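Ernier Twisted Utility Rope, Yellow

I bought this to tie off a metal frame and have used it since April. The lay is even and easy to see, and the strands stay put when the rope is bent over a corner. The color is paler than I expected, closer to cream.
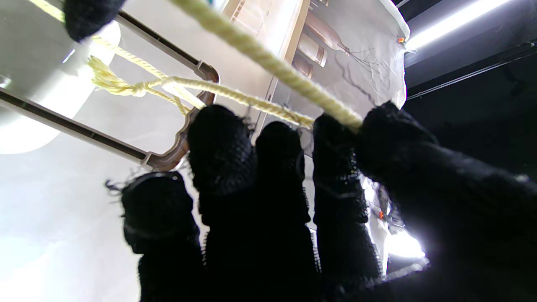 Knots seat well after a firm pull. A round turn with two half hitches held for 11 weeks without being retied. Cut ends are the weak point — the fibers unravel quickly, so leave a long tail and whip or tape it before tying.

The Skinner rope I used before was stiffer and frayed less, but it slipped on smooth metal. For light lashing I prefer the Ernier. Four out of 5.

Agnes Lindsay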